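Mismont Edged Weapons Catalog – progress report
To: Halima Uzor, Stosico Fund
From: Kayode Iyamu
22nd March

Hi Halima,

You asked for something readable this time instead of the spreadsheet, so I'm just going to tell you where we are with the bayonets and swords, and you can shout if you need more numbers. 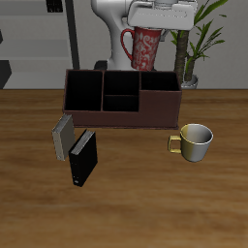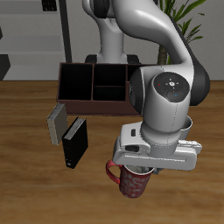 The red mug and the robot arm at the wooden table, two views.

The main thing first. We've now got 2,092 pieces entered in the catalog, each with overall length, blade length, muzzle ring size where there is one, and every marking we could read. That finishes the whole of the Ibrahim bequest except for one drawer, which I'll get to. Tobiloba did most of the measuring and I did most of the typing (and most of the retyping, after I found I'd been putting scabbard numbers in the hilt column for a good part of a week – all fixed now!).

The matching numbers work has been the fun bit. We had a heap of scabbards that came to us separately from their bayonets, and I'd half given up on them. Tobiloba sat down with the serials and paired up 30, several of them with blades that were stored two rooms away. A couple more fit nicely but the numbers don't agree, so they've gone in as "associated" and we've left it there. I know the family would love them all to be matching, but I'd like the catalog to say what the steel says.

Now the drawer. It's the one with the converted pieces, mostly sword bayonets that somebody cut down into fighting knives or fireside tools. There are 13 in it. The blades are easy enough, but the grips have been swapped around so much that I don't want to put a maker or even a country on some of them until Uchenna Nnaji has had a proper look. She's coming in July. If you can live with those entries saying "under review" until then, I'd be grateful.

Cleaning is slower than I promised you. The light surface rust comes off fine with oil and a soft cloth, and the brass hilts we're leaving alone apart from dusting. The leather scabbards are the trouble. Three of them have shrunk onto the blade and won't budge, and Bello Adeleke, who is doing the conservation side, won't force them. I agree with him. It does mean we can't record the blade markings on those, so those fields are blank and marked as blank on purpose.

Storage: the new racks from Rurkimitz came, and they're good and solid, but the slots are too narrow for the cavalry sabers with the big three-bar guards. Bello has asked for wider inserts. They quoted us no extra charge but no delivery date either, so the sabers are lying flat in padded trays for now. They take up a silly amount of shelf.

Money. We're under on materials and over on photography, and the two just about cancel out. I'd like to move what's left of the packing budget over to pay for close-ups of the spine inscriptions, which never come out well under the overhead light. Could you let me know if that needs a form or if an email is enough?

Next up for us is proofreading, then the index of makers and armory marks. Tobiloba wants to include sketches of the inspector stamps, and I think that's a great idea if we have the hours. I'll send you a sample page for the French section as soon as it's laid out.

Thanks as ever for your patience,
Kayode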